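This site uses cookies to remember your reading preferences. By continuing to browse the archive you accept their use. Accept | Manage settings

Subject: Re: [papering] Border bands on a plain gray ground, how many is too many?

Hello all,

I have been meaning to answer this since the beginning of March, and then the hallway ceiling needed doing and you know how that goes. The original question is copied underneath so that newer folks can follow along.

> We are papering a small back room at the Medcombe house and I have fallen
> for a dark damask border. My sister wants one band at the top and that's it.
> I would like to repeat it lower down, maybe twice. The ground paper is a
> very pale gray. Will three bands make the room look like a layer cake? And
> do they all have to be the same height? The counter in there is a beige
> stone look and I'm worried about that too.

First of all, I think your instinct is a good one, and I say that as a person who has been talked out of borders many times and regretted it almost every time! A single band at the top can look a little lonely on a pale wall, particularly when there is something with a busy surface underneath it. The eye goes up, comes down to the counter, and finds nothing to rest on in between.

What I would do is make the bands unequal. Put your largest pattern at the top, step down to a smaller one in the middle, and let the last one run just over the back of the counter, where it does the job a backsplash trim would do. Keep them all in the same family of scrolls and the same dark gray, and it will read as one idea. Look at the spacing on the back wall and at the way the gray goes with a mottled counter. 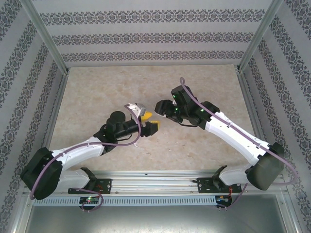
Three dark damask bands on pale gray, over a cream and tan stone pattern.

Look at the gray against the beige, too. It has a faint lilac tint to it, and I find that much kinder to cream and light tan than a greenish gray would be. Please do get a sample of your ground paper and prop it up behind the counter for a day or so before you order. Mine from Ulloa looked perfectly plain in the book and went quite blue by suppertime.

Now, the side walls. If you carry the border around the corner, start your measuring at the corner and work outward, and mark the line with a level on both walls before you open the paste. I learned this in our Zitow place, where I trusted the ceiling line and ended up 2 inches off by the time I reached the window. If you have metal trim in the corners, you can stop the border neatly against it on either side and save yourself the job of matching scrolls around the bend — which is a miserable job, in my experience, and I have done it with both good scissors and bad ones.

As for quantity, add up the width of every wall you are covering, multiply by your three bands, and then buy one spool more than the answer. The Kullura border I used came to 28 dollars a spool and I was one short, and of course the next batch was a shade darker. It's behind the door now.

Do tell us what you decide, and tell your sister I said hello and that I'm not taking sides (I am a little bit). I still have a few feet of the dark scroll left over if you would like a piece to tape up and look at. Just write to me off the list with your address.

Warmly,
your slow correspondent with the hallway ceiling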